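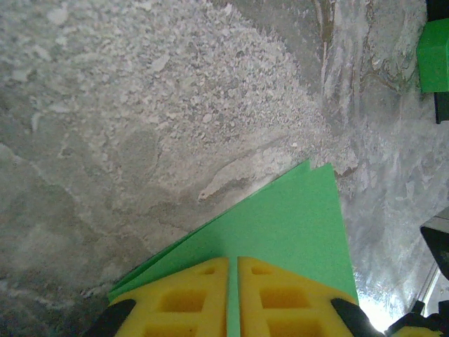
It is not difficult, a first-year student wrote to us after the first test, but I never know if the game is waiting for me or if I am waiting for the game. We received this comment in November, and it changed what our project was about.

Alel: timing and waiting in a small puzzle platformer
Project report, second semester, Brorine College
Submitted Mar 22, 2024

Background

Alel is a two-dimensional puzzle platformer which our group of four students made for the course in interactive design. The player moves a small lamp-keeper through a flooded tower. In each room there is a water level which rises and falls, and the player must use the floating platforms at the right moment to reach the door. There are no enemies and there is no score. If the lamp goes under the water, the room begins again from the last dry step.

At the start we wanted to study difficulty. Our plan was to build twelve rooms, to let people play them, and to find which rooms were too hard. After the first test we had to admit that difficulty was the wrong question for our game. The players solved the rooms. What they did not like was the time in between, when they already knew the answer and the water had not arrived yet.

So we changed the question to this one: how long can a player wait in a puzzle room before the waiting feels like a mistake of the game?

What we built

The game is made in Morier, the engine that the college has on all the computers in the Makowska building. None of us had used it before. It is a good engine for collisions, but the behaviour of moving platforms was a problem for us for several weeks. When a platform went down faster than the character, the character made many very small falls and the landing sound played again and again. In the end we attached the character to the platform while the two are touching, and we released it only when the jump button is pressed. This solved the sound and also made the jumps more even.

The water is one variable which moves between a low and a high value. In the first version it moved with a constant speed, and one complete cycle was the same in every room. In the second version each room has its own cycle, and the speed follows a curve, so the water slows down near the top and the bottom. We believed that the curve would look more natural. It did, but it also gave the player more time with nothing to do, exactly at the moment when the platforms were in the best position.

We kept the colours simple: dark blue for the water, grey for the stone and a warm orange for the lamp. The drawings were done by two members of the group and there are some differences in the line thickness which we did not have time to correct, mostly in rooms seven and eight.

How we tested

We tested in two rounds. In both rounds people played in the Makowska computer room with headphones and with the same type of controller. We did not explain the rules. We asked them to say aloud when they were bored or confused, but very few people did this. It seems that it is not comfortable to say "I am bored" while the person who made the game is sitting on the next chair. For the second round we moved to the back of the room and the comments became a little more direct.

The game also wrote a record of each attempt. It saved the time when the player entered the room, each jump, each restart, and each period in which no button was pressed for 2,000 milliseconds or more. We called such a period a pause. Together the two rounds gave us records of 193 attempts. An attempt is one player in one room, until the door or until the player gave up.

We must say clearly that a pause is not the same as boredom. A player who is thinking also does not press anything. We tried to separate the two by looking at what came after. If the first jump after the pause was the correct one, we counted the pause as waiting. If it was a wrong jump, we counted it as thinking. This is a rough method and a lucky jump will be counted in the wrong group.

Results

In the first version, most pauses were of the waiting kind, and they came near the end of the rooms. Room four was the worst. It has a tall shaft with only one platform, and a player who misses it must stand on a ledge for nearly the whole cycle. Several players jumped into the water on purpose, because a restart was faster than to wait. We had not thought of this at all. For these players the punishment of the game had become a shortcut.

In the second version we made three changes. We shortened the cycle in the tall rooms. We added a handle which lets the player call the water back, but only one time in each room. And we added a sound, a low note which gets higher during the 500 milliseconds before the water turns.

The handle was liked, but it was used less than we expected. Many players saved it "for later" and finished the room without touching it. The sound was the cheapest change, made in one afternoon, and it was the one that people talked about. With the note, the players started to prepare their jump before the turn, and there were fewer restarts on purpose. The waiting was in some rooms the same length as before. They only knew now when it would finish.

Two players did not hear the note as a signal and thought it was part of the music. One more player had turned the volume very low. A visual signal is needed too, also for players who are deaf or hard of hearing, and it was our error to leave it out.

Problems in our method

The same people took part in both rounds in many cases, so they already knew the first rooms. The second round was therefore easier for them and we cannot say how much of the improvement comes from our changes. We also changed three things at the same time. It would have been better to test the sound alone, then the handle alone, but the end of the semester was near.

The record file had a limit of 2,000 lines per session, a default setting that we did not notice. For two long sessions the last rooms are missing. We left these sessions out of the results for rooms ten to twelve and kept them for the others.

What we would do next

First, a visual signal for the turn of the water, perhaps a line of foam on the wall - we have a drawing of it but it does not move yet. Second, room four should be divided into two rooms. Third, we would like to remove the handle from the first half of the game, and to see if players use it more freely when they receive it late.

The playable version and the source files are on the course drive, in the folder Alel. Keyboard control works, but the handle key is not shown in the menu. It is the letter E.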